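### 4.2 Looking after the kitchen cell

Most of what we learned about Tresa, our simulated kitchen cell, we learned by keeping it running, and we would like to share a little of that here (with apologies to readers who came for the success rates!). The cell loads one kitchen, one arm and a small set of loose objects, and every object has its own collision shape that someone has to look after. The sink was by far our neediest customer. Its grooved floor is lovely to look at, but a tall, narrow object standing on it depends on a very small patch of contact, and in February we found that bottles were creeping during the settling period.
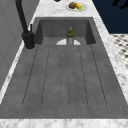
**Figure 3.** Bottle standing on the grooved sink floor, near the drain.

Our repair was a modest one. We kept the grooves in the visual mesh, put a flat plate under them for collision, and let each scene settle for 300 physics steps before the arm was allowed to move. We then replayed over 2,000 stored starts and went through the ones that still drifted by hand, which took Chelsea Dunmore and a great deal of tea the better part of a month. The cabinet needed gentler care: its shelf and glass-front door are separate bodies, and we now check the hinge limits after every change to the kitchen file.

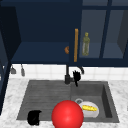
Osian Ifans

The gripper begins many episodes over the sink, so we also recheck its clearance from the faucet whenever either model is edited. We run 10 short resets for this and read the contact log afterward.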